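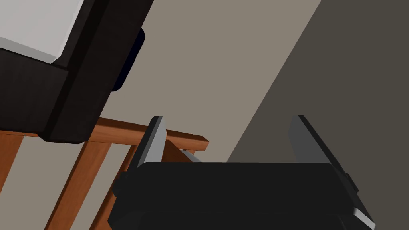
Ravi's cousins asked whether the people getting married just turn up and say yes, or whether there is more to it. There is quite a lot more to it, and most of it happens weeks before anyone puts on smart clothes.

Reading time: 3 minutes

What has to happen before a wedding?

A wedding is a party, but it is also a legal event. That means there are rules. Two people can't become married only by having a cake and a dance. They have to tell an official that they plan to marry, and this is called giving notice.

To give notice in England, the couple go to a register office. They take papers that show who they are and where they live, such as a passport and a bill. The official asks them some questions and writes down the answers. Then the couple have to wait for at least 28 days.

Why is there a wait?

The wait gives other people time to speak up if there is a legal problem. One of the two might already be married to somebody else, for example. Most of the time there is no problem, and the couple carry on choosing food and music.

Some church weddings work in another way. The vicar reads the couple's names out in church on three Sundays. This is called reading the banns, and it has been done for hundreds of years. The word "banns" comes from an old word for an announcement.

What happens on the day?

Somebody leads the ceremony. In a church it may be a vicar. In a register office it is a registrar. Each person getting married has to say certain words out loud, so that everyone can hear they agree to it. These words are the vows and declarations.

At least two other people have to watch and listen. They are called witnesses. A witness can be a friend, an aunt or even a stranger, as long as they understand what is going on.

Do they need rings?

No. Many couples like rings, but the law doesn't ask for them. It doesn't ask for a white dress or flowers either. A wedding at Hustard Hall last May had 83 guests and a band. Another, at the register office in Borow, had four guests and was over in less than 30 minutes. Both couples are just as married as each other.

What about the certificate?

After the ceremony the details are put on an official record. The couple can then get a marriage certificate, a paper that proves they are married. They may need it later, perhaps if one of them wants to change their surname. Nobody has to change it. Some people do, some don't, and some join the two names together.

More for young readers

Why do people throw confetti?
What does a bridesmaid do?
How a tall cake stays up
Being a page boy or flower girl
Wedding clothes around the world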